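Hekholm Public Library
Interlibrary Loan: Frequently Asked Questions
Last updated Sep 19, 2026

Who may request an interlibrary loan?
Any resident of Hekholm with a current library card may place a request. Cardholders from Fullumska may also use the service under the shared lending agreement.

How many requests may I have open at one time?
Adult cardholders may have 9 open requests. Items waiting for pickup count toward this limit.

Is there a charge?
The service is free of charge. Patrons who do not collect a requested item are charged $2 to cover return postage.

Which items cannot be requested?
Reference works, newspapers, and titles already owned by the Amini Street branch are excluded. Photocopied articles are subject to copyright limits.
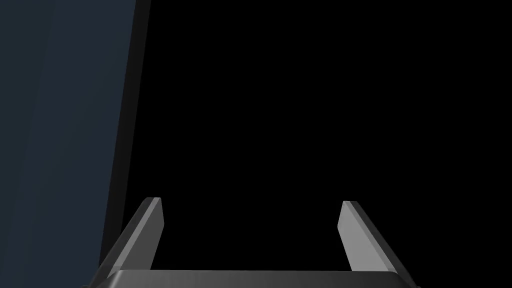
May I renew an interlibrary loan?
The lending library decides on all renewals. Please submit your request at least four days before the due date.

Where do I return the item?
Return it to the service desk at Amini Street or Brerkell with the paper band attached. Please do not use the outdoor book drop.

What happens if an item is lost?
The cardholder is responsible for the replacement cost set by the lending library.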